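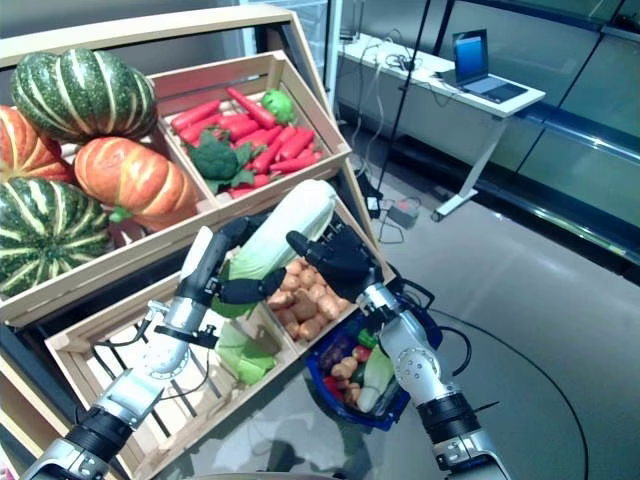
Teleoperación: ¿descarto los episodios en que el operador agarra con las dos manos?

Ximeng Song

Buenas, voy rápido que tengo el robot ocupado hasta las 19:00. Estamos juntando demostraciones para una tarea de compra: coger verdura del expositor, dejarla en la cesta azul. Humanoide, dos manos, cámara en la cabeza. Grabamos con Torkirora y exportamos al formato de Skasstead.

Llevamos 179 episodios. El problema es la col china grande. Con patatas y pimientos todo el mundo usa una mano. Con la col cada operador hace lo que quiere: unos la levantan con las dos, una por cada lado, otros van con la derecha sola y la izquierda se queda flotando encima de las cajas sin hacer nada. Mismo texto de instrucción en todos ("pon la col en la cesta").

Entrené una política con todo mezclado y al llegar a la col duda. Acerca las dos manos, se para, retira una, vuelve. Con lo pequeño va decente.

Opciones que veo:
- tirar todos los de una mano con la col
- tirar los de dos manos (son menos)
- dejarlo todo y grabar más, a ver si se arregla solo
- cambiar el texto de la instruccion

¿Alguien ha pasado por esto? No quiero tirar horas de grabación si no hace falta. Ah y la cesta no siempre empieza vacía, a veces reiniciamos y a veces seguimos con lo que ya hay dentro. No sé si eso tambien molesta.

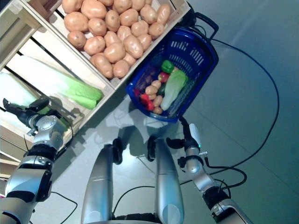

Última modificación: enero, 18:40 - Ximeng Song (ortografía, añadido lo de la cesta)

Demyd Stasiv

No tires nada todavía. Lo que describes es multimodalidad de manual: dos maneras válidas de hacer lo mismo, misma observación de partida, y si tu política promedia te sale ese amago en medio. Primera cosa, ¿qué cabeza usas? Si es regresión directa cambia eso antes de tocar los datos. Difusión o flow matching, con trozos de acción más largos, y mira si sigue dudando.

Segunda cosa, etiqueta. Una columna más por episodio, "manos: 1" o "manos: 2". Con 179 lo haces en una tarde mirando vídeos acelerados. Luego puedes:

entrenar solo con un modo y comparar
meter el modo en el texto ("con las dos manos, pon la col en la cesta")
filtrar por objeto, que a lo mejor la patata no necesita nada de esto

Yo en Traketti empecé por el texto y fue lo que más ayudó con menos trabajo. No arregló todo. Los agarres con una mano se nos seguían resbalando cuando el objeto estaba tumbado y la muñeca entraba muy vertical, pero por lo menos el robot se decidía.

Lo de la cesta a medias: déjalo. Es variedad buena, en uso real la cesta casi siempre tendrá algo dentro. Solo vigila que no coincida siempre "cesta llena" con "último objeto = col", porque entonces aprende el orden y no la instrucción. Baraja el orden.

Y mira dónde aparca la mano libre. Esto la gente lo olvida. Si cada operador la deja en un sitio distinto, es ruido en la mitad de tus dimensiones de acción. Ponles una pose de descanso fija y que vuelvan a ella siempre. A nosotros nos quitó más temblor que cualquier filtro.

Fedir Hordiienko

graba mas datos. con 179 no vas a ningun lado, nosotros teniamos miles y tambien dudaba jaja

Bohdana Savchuk

Discrepo un poco con Demyd en lo de no tirar nada. Etiquetar sí, claro. Pero hay episodios que sobran: los que empiezan con dos manos y a mitad el operador suelta una porque se cansó o porque no llegaba a la cesta. Esos no son ni un modo ni otro. Fuera, o córtalos y usa solo el tramo limpio.

Lo que hacemos nosotros, por si sirve:

Hoja de una página para operadores, antes de grabar. Qué objetos van con dos manos, cuáles con una, dónde descansa la otra. Sin hoja cada uno inventa.

Bloques de 20 episodios. Al acabar el bloque se revisan todos, ahí mismo, con el operador delante. Si hay que repetir, se repite con las cajas aún puestas igual.

De cada 100 nos quedamos con 80, más o menos así va siempre el filtro. El resto a una carpeta aparte, no se borra, luego sirve para entrenar el detector de fallos.

Mover las verduras entre episodios. Cambiar de caja, girarlas, la col con el tallo hacia un lado y luego hacia el otro. Si siempre sale de la misma esquina el modelo se aprende la esquina.

Sobre el script de etiquetas: Nechyporuk tiene uno que mira la apertura de las dos pinzas y te propone el modo. Falla cuando la mano libre se cierra en el aire, así que revísalo a mano. Aun así ahorra bastante.

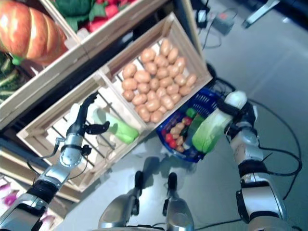 Abena Annan

Me cuelgo de este hilo. ¿Los episodios fallidos los marcáis durante la grabación o despues?

Bohdana Savchuk

Durante. El operador pulsa un pedal y queda la marca de tiempo en el episodio, después alguien la confirma al revisar el bloque. Si lo dejas todo para luego se te pasan los fallos cortos, sobre todo los reagarres.

Ximeng Song

Gracias a todos. La cabeza es regresión, sí, culpable. Voy a etiquetar primero y probar el texto con el modo metido, la cabeza la cambio la semana que viene. Demyd, lo de la mano libre ni lo habia mirado - lo apunto en la hoja para los operadores. Si sale algo lo cuelgo en este mismo hilo.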